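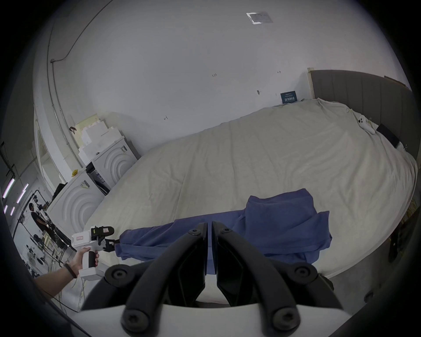 Blue cloth on the bed

Fiona Moncrieff
Has anyone used Cidutard on cotton? The bottle says it "restores fiber memory" so things come out of the drawer without creases. I paid for two bottles and I'd like to know if I've been had. My blue stuff looks as rumpled as it ever did.

EvanderM
You've been had. Fiber memory is a phrase somebody in marketing made up. Cotton creases when it's folded damp or packed tight. Spray water on it, pull it flat, hang it. Cost: zero.

Fiona Moncrieff
I do hang the shirts. It's the drawer stuff I'm asking about.

wilma_t
I don't buy the water thing either. I live somewhere humid and a misted shirt just smells by morning. Sundard worked OK for me, but I was also ironing, so who knows which one did it.

EvanderM
If you were ironing then it was the iron, Wilma.

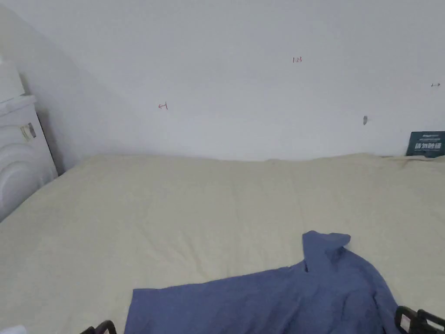

Efua Issahaku

Can I ask what people do about folding? I lay long sleeves out on the bed first, front down, smooth from the collar, then fold the sleeves straight across the back. Everyone online says roll them. I tried rolling for 18 days on a trip and every shirt had a band of wrinkles across the belly.

EvanderM
Rolling is for T-shirts. My grandmother had a MacAulay household book from 1902 and it says fold in thirds around tissue paper. I've done it. It works but life is short.

Sun-ja Ma
Quoting Evander: "It works"
Compared to what, though? Did you fold one with tissue and one without and leave both in the same drawer? I did that with 5 pairs of shirts last October and couldn't tell them apart. What mattered was how full the drawer was.

wilma_t
Same brand of shirt? Same age?

Sun-ja Ma
Same brand, mixed ages. Fair point. 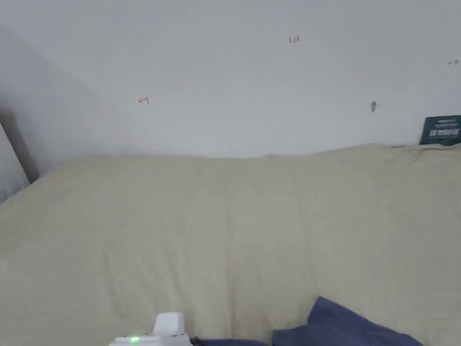

Bed, sheet still on

Efua Issahaku
While we're at it -- does Cletach do anything for sheets? Mine go on creased and stay creased.

EvanderM
No. Put them on slightly damp and stretch the corners.

wilma_t
Please don't sleep on damp sheets because a man on a forum said so.

Fiona Moncrieff
So is that a no on the Cidutard? I still have the receipt.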